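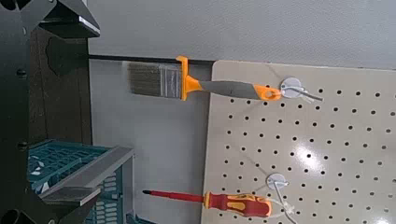 Forums > Manipulation > Teleoperation and Demos > Hook tasks: hand guiding vs. remote

tarnov_bench
Task is hanging and unhanging tools on a pegboard. Paintbrush on the upper white hook, screwdriver on the lower one. We recorded 400 demos by remote control with a Skundon leader arm, wrist camera only. The policy reaches the hook well and then stalls a short distance out. Would hand guiding give cleaner data for the last bit?

876_newtons
Yes. With hand guiding you feel the hook through the arm. On a leader arm without force feedback, operators stop and look before contact, and the policy learns the stop. Check your logs for near-zero velocity in the approach.

mkessel
Disagree. Hand guiding puts your forearm in the wrist view for half the episode. You then have to replay every trajectory to get usable images, and replay drifts on a bent wire hook. Trim the pauses first.

876_newtons
Replay drift is a calibration problem. Ours is under a millimeter.

mkessel
On your arm, maybe. A brush hung by the hole at the end of its handle doesn't tolerate much.

tarnov_bench
Checked. Median pause before contact is around 7 seconds. One operator is far worse than the others. I'll trim and retrain before touching the hardware.

Fedir Holovko
Keep a few of the slow ones where the operator misses and corrects. We cut all of ours on the Marchuk cell and lost recovery behavior.

Comments (3)

pl_ostrow: Same stall here with Trutum grippers. Trimming helped on the reach, not on the release.

gantry_dan: What control rate were the demos recorded at?

mkessel: Still waiting to see the replay numbers on that hook.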